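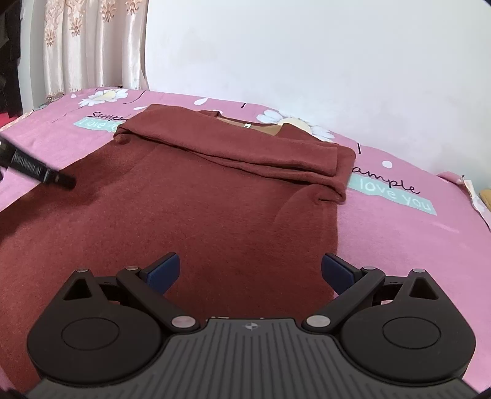

Folding knit sweaters on the bed

For many years I was folding my sweaters on my knee, in front of the television, and every one came out a different size. Now I do it on the bed. The bed has the right height for my back and there is enough room to open both sleeves. A table is also good if yours is wide, but on my table in Drurstead one sleeve always hangs down and pulls the rest with it.

Before you start

Close the window if there is wind. Make the bed first and pull the sheet with your hands from the middle to the sides. Small wrinkles in the sheet do no harm, but a thick blanket under the sweater makes it difficult to get straight edges.

Check that the sweater is fully dry, also under the arms and at the cuffs. I leave mine one more night on the rack, even when they feel dry in the evening. A brushed knit should get a light going over with a clothes brush, always in the same direction. Little balls of wool you can take off with a fabric comb. Mine is from Gasaline and it is not expensive.

Opening it up

Drop the sweater on the bed and do not worry how it lands. Find one cuff and pull the sleeve out to its full length, then find the other one.

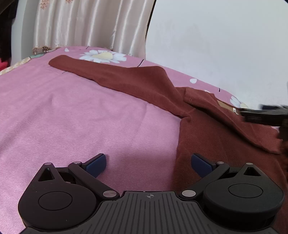 Do not pull hard at the cuff, because it will become loose with time. It is better to hold the sleeve near the elbow and move it slowly. When both sleeves are free, take the sweater by the shoulders, lift it a little and lay it down again flat. Smooth the body from the neck to the hem with an open hand.

The fold

1. Lay the sleeves across the body, one over the other. If they are long, turn the cuffs back so they stay inside the edges.

2. Press softly with the flat hand. You want the air out, but you do not want a sharp line like on trousers.

3. Bring the sides in a little if your shelf is narrow. For my shelf I leave 2 fingers of space at each side.

4. Fold the body in half from the hem up to the neck. A very thick sweater can stay like this. A thin one you can fold in 3 parts instead.

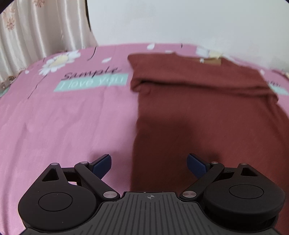 Putting it away

Heavy sweaters go at the bottom of the pile and light ones on top. I keep the fold to the front, so I can take one out and the others stay in place. Knits should not hang on a hanger for the whole winter – the shoulders get bumps and the body becomes longer.

For the summer I use a cotton bag from Bilyk with a piece of cedar inside. Plastic boxes are fine too, but leave the lid a bit open for the first day. In May I take everything out again, shake it at the window and fold it new, with the lines in other places than before.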